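Kitchen Notes / Storage / Long boxes

The drawer under our counter is 5 cm too short for a catering-length roll of food wrap. I measured it twice and then stopped trying to make the box fit diagonally. Since June the wraps and foils have been moving out of drawers and into open racks, and these are my notes on the long boxes in particular.

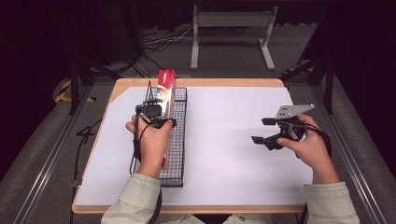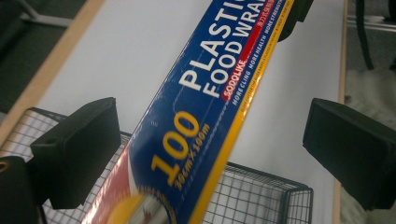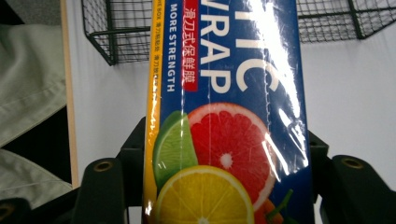 Box length is the dimension that decides everything. The roll itself is usually 30 cm wide, the carton adds a little at each end, and a kitchen drawer loses depth to the runners and the back panel. Most advice on the subject assumes the shorter supermarket roll, which goes in anywhere. The blue carton of plastic food wrap is marked 30cm x 100m, and a roll of that length is also thick, so the carton is tall in section as well as long. Laid flat in a shallow drawer it catches on the frame above. Stood on end it takes up very little shelf area, but it needs something to keep it from going over. A wire-mesh rack does this adequately if the load is kept to one side and the tall cartons go against the mesh.

I compared two orientations over the summer.

Flat: good access to the cutting edge, no need to lift the carton out. Poor use of depth. Anything placed on top has to be moved first, and the flap gets crushed.

Upright: the carton has to come out for every use. The roll tends to slide down inside and push on the end tab, so the end tab wants a strip of tape. Labels printed along the length read sideways, which is tolerable.

Upright won. The flap stays closed and I can tell the wrap from the foil by color without pulling either of them.

Ute Nolte wrote to ask whether the mesh damages the cartons. Slightly. The corners pick up a faint grid pattern after a few weeks. A piece of thin card on the rack floor stops most of it. She uses an Orer rack with solid ends and reports no marks, but that one is too short for her baking paper.

Slide cutters deserve a separate note. A slide cutter needs clearance along its whole track, so if you cut with the carton still in the rack, the track has to face outward and sit above the rim. I take the carton out, cut on the counter, and put it back with the track side facing the room.

Order in the rack, left to right: food wrap, foil, baking paper, freezer bags. Spare rolls are on the top shelf of the pantry, flat, two deep. The freezer bags are the weak point, as their carton is soft and leans. I have a Drostier divider on order for that bay and will add its dimensions when it arrives.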